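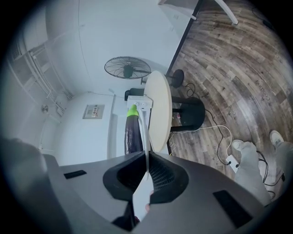 Everybody wants to talk about the model. Fine. I want to talk about the fingertips.

I look after one pair of hand-held grippers at Prerton. Two tools, one cell, one me. Since May I've read maybe a dozen posts on policy training and not one on how often to wipe the pads. So, an opinion, written fast because the afternoon session starts at 2 and I still have a cable to reroute.

The gripper is the machine. Not an accessory, not "the input device". If a fingertip sits slightly crooked, every demo recorded with it is slightly crooked too, and you won't find out till the arm closes on air. We threw out 3,000 demos over one screw. One! Severyn Sirko found it with a hex key and a flashlight after the software people at Grostolgate had spent 16 days retuning a thing that was never out of tune. 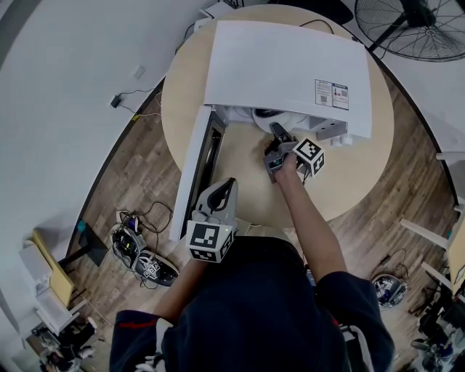

Both tools in hand at the round table, marker cube on each.

Look at the cubes, while we're here. Everything downstream trusts those squares. A lifted corner, a thumbprint, a cube remounted a hair off, and the pose is wrong. Quietly wrong, the worst kind. I check them before the first take and again at lunch. People roll there eyes. Let them.

My checklist has 14 lines and fits on a card. Pads. Screws. Cubes. Lens. Cable slack. Then the boring rest. Marinho sells a calibration stand and it's a good stand, we own one, but a stand won't tell you a pad has gone shiny.

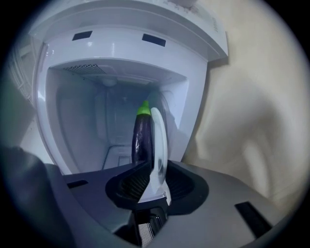 Which props you test with matters more than most labs admit. My rule is to use the awkward thing first, before the session, not the nice foam block that came with the kit. A toy eggplant does it for me. Glossy purple skin, long narrow body, fatter toward the bottom, so a lazy grip gets found out quick. Hold it upright in front of the opening, tilt, wait. If it creeps, the pads come off and get cleaned. No debate, no "one more take".

And log it. Vollusov's template has a field for operator mood (really) and none for pad changes. I wrote mine in by hand, then taped the sheet inside the cabinet door, where it has been ignored by evrybody but Severyn.
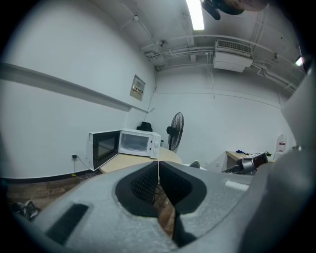
Microwave door open, fingertips nearly closed.

The objection I get is cost. Ten minutes a morning, times every cell, times the year. Sure. Now price the 3,000. Now price the argument we had with Grostolgate afterward, which is still going on by email.

So my ask is small. Put a name on each tool. A person's name, someone who signs the card and is allowed to stop a session over a pad. Pay for spare fingertips before you pay for another GPU. And if a lab shows you its success rate, ask to see the screws.

Ok. Cable.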